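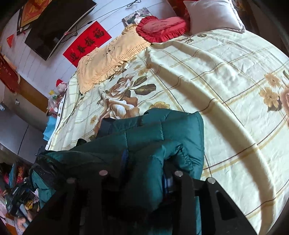 Winter coats come out at Moncrieff

Hello again, and welcome to the December page! We've been sorting the winter things at Moncrieff this month, and as usual the big bed in the back bedroom has done duty as table, shelf and folding counter all at once (it really is the only flat surface in the house large enough for a puffer jacket and its opinions).

The teal puffer on the rose quilt. I do love this green, somewhere between a duck pond and a wine bottle, and the satiny finish catches the light beautifully along the padding. It came from the Zoris shop 10 winters ago and has been up to Brorden and back more times than I could tell you. I fold mine sleeves in, then in half, and press the air out slowly with both hands before it goes in the bag.

The quilt is an old favourite too, with its big brown and tan roses over the plaid lines and the little yellow flowers tucked in between. Do look at the top of the bed as well, where the red cushion with the ruffled edge is keeping company with the frilly pale yellow pillow cover. They don't match in the least, and I wouldn't part with either of them!

More pictures to follow once the scarves are done.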